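4.2 Tea service

The tea task was run at the Dultham site with 400 trials per controller. The arm had to lift a filled pot, bring the spout over a cup, pour and set the pot down. Dark items on a pale table were used throughout, as in the Trerow set - contrast with the background is high, but lid, body and gripper are hard to tell apart.

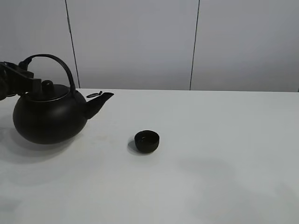 Figure 2. Teapot held just above the table, spout towards the cup.

Donati objects that a lift of this kind says little about household readiness, and that pouring should be scored on its own. We agree in part. Lift and pour are therefore reported separately in the next table.

A grasp near the lid leaves the arched handle unused. It shortens the reach but makes the tilt harder to control, and most spills under the Jenano controller came late in the pour.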